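# About Brilorside

We teach two-armed robots to do small jobs on a tabletop, and we love it. 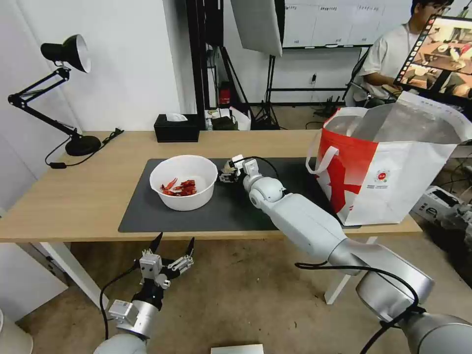
Brilorside started in Indham with one arm, one bench and a stubborn interest in kitchen chores. These days most of our work is food handling for small producers: sorting, portioning, moving things from one dish to another without crushing them. Dried red chilies are a favorite of ours. They're light, they curl every which way, and when a pile of them sits low in a wide-rimmed bowl the gripper has to come down close to the rim to reach them. Get that approach wrong by a little and you find out fast!

## The fault we talk about most

Visitors always ask about August, so it has its own section on this page.

We were getting ready to show the Crenshaw bench (our name for the chili-sorting setup) to a group of local spice packers. The right arm had finished 600 picks that week with no trouble. Then, partway through an ordinary run, it kept going down after it should have stopped. It pushed the edge of a bowl into the mat, tipped the whole thing over and carried on pressing until someone hit the stop button. Chilies everywhere. No one was hurt, and the arm came away with a bent fingertip and a scuffed housing.

Our first guess was the software, and we spent two happy, useless days in there. The real cause was a cable. A loop of it, running along the lower part of the arm, had been rubbing against a joint each time the arm reached across the table. The insulation wore through, the force signal dropped out now and then, and our controller did something we're still a bit embarrassed by: when it lost the signal, it held on to the last good reading. As far as the arm knew, it was touching nothing at all.

## What we changed

Quite a lot, and we had a great time doing it.

- A lost force signal now stops both arms. It doesn't slow them down or wait for a second opinion.
- Downward speed near the table is capped at 80 millimeters per second, even in testing.
- Cables get a hands-on check every 500 picks. We bend them, look at them and run a thumb along the parts that pass a joint.
- Every new routine does 100 dry passes over an empty bowl before any food goes near it.
- Anyone in the room can press stop, visitors included, and never has to explain why.

That last rule has been used plenty. Most of the presses were false alarms and we thanked people for every one of them. One caught a gripper closing on the rim of a dish, which led to a much better grasp planner, so thank you to whoever that was (you left before we could give you a mug).

We also built Valex, our own fault logger. It records the last stretch of arm data before any stop, with room for a plain note on what people saw and heard. The notes are the best part. "Sounded crunchy" has solved more problems for us than some very expensive plots.

## Working here, and visiting

We're a mixed bunch: mechanical people, software people, a couple of former line cooks who know more about handling food than the rest of us put together. New starters spend their first week reading old fault reports and then try to cause one of the faults on purpose, at low speed, with the stop button in reach. It's a terrific week.

If you run a small food business and have a fiddly job in mind, bring us some of whatever you handle. Beans, pods, dumplings, odd-shaped cookies, we're keen to try them all. We'll tell you if the arms aren't ready for it, and we'll show you the failed attempts along with the good ones.

The workshop is open to visitors most afternoons. Please write first so we can have a bench running when you get here, and wear closed shoes.

*Page updated 19th December*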